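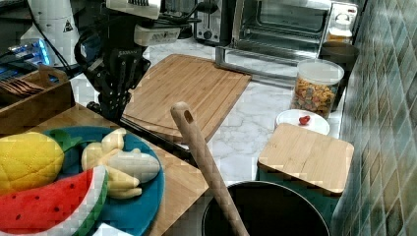 About Kakside Kitchen School

Hi, I'm Homa! I started Kakside because I was tired of cooking classes where you stand at the back and watch somebody else do all the chopping. We teach everyday cooking to grown-ups who never quite learned (or who learned it thirty years ago and have been making the same four dinners since), and everybody gets their hands on the food.

I ran the first classes out of my own apartment with one good knife and a table that wobbled. Then Regula Ruchti, who had come to learn soup and kept coming back, told me there was a place for rent in Mutbridge with decent light and a sink you could fit a stockpot in. We signed for it in July and spent the rest of that summer painting.

Most of what we use is what you'd have at home, and I'm stubborn about that. We cook on small appliances a lot. A toaster oven will roast vegetables, bake a tray of cookies and finish a gratin, and it won't heat up your whole kitchen doing it. I also love a big bamboo cutting board with a groove around the rim. Tomatoes, melon, a roast chicken, the juice stays put! We wash ours by hand, stand them on edge to dry and oil them once a month, and yes, you'll get a turn with the oil.

Wooden utensils live out on the counter at our place, never in a drawer. If you have to dig for a spoon, the onions are already too dark.

Regula teaches bread and the Saturday-style big breakfast. Amancay Riquelme does beans, stews and anything with a squash in it, and she runs our knife class, the one I'd tell any beginner to take first. I do the rest, plus the bookkeeping, which I'm slower at.

Classes have 10 places and run two and a half hours, starting at 6 in the evening. We eat what we made, so don't have dinner beforehand. Bring an apron if you have a favorite, and a container with a lid for leftovers. Tell us about allergies when you sign up and we'll change the menu.

If you're not sure which class to pick, just write to me. I like those emails.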